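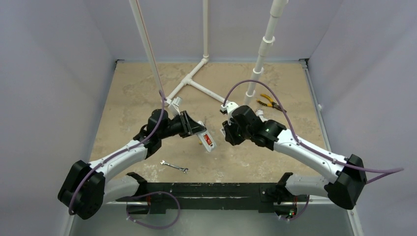
Plastic pipe and fittings: frequent questions

Do you sell white pipe by the piece?
Yes. The standard piece is 78 inches. We can cut it shorter at the counter, and the cutting is free for up to 12 cuts. Please bring your measures written on paper, in inches.

How do I know which fitting I need?
Bring the old fitting if you have it. If it is still glued in the wall, take a photo and read us the marks printed on the pipe. With only a photo we can guess the shape — elbow, tee, coupling — but the size we cannot promise.

Should I glue everything immediately?
Please do not. First put all the parts together dry, on the floor or on a table, and look if the branches point to the correct side. Draw a pencil line across each joint. Later, with the glue, you turn the fitting until the two lines meet.

Can I take apart a glued joint?
No. You must cut it out and put a new piece with two couplings. So buy one or two couplings more than your drawing says. Unused ones we take back until the end of the next month, with receipt.

Is the Homness glue good for drinking water pipe?
We sell it only for drains. For drinking water ask for Vikas Bansal, he keeps the other cans behind the counter.

My cut is not straight. Is it a problem?
A small error is fine, but the pipe must touch the bottom of the fitting. Remove the plastic hairs inside and outside with a knife or sandpaper.

Do you deliver?
Inside Cárdenas, yes, for orders over $64. Long pipes go only with the morning truck, which leaves at 8.

Are you open in August?
Yes, but we close at 2 in the afternoon. The Vimotero catalog, with almost 718 fittings, stays on the counter if you want to look for a part number.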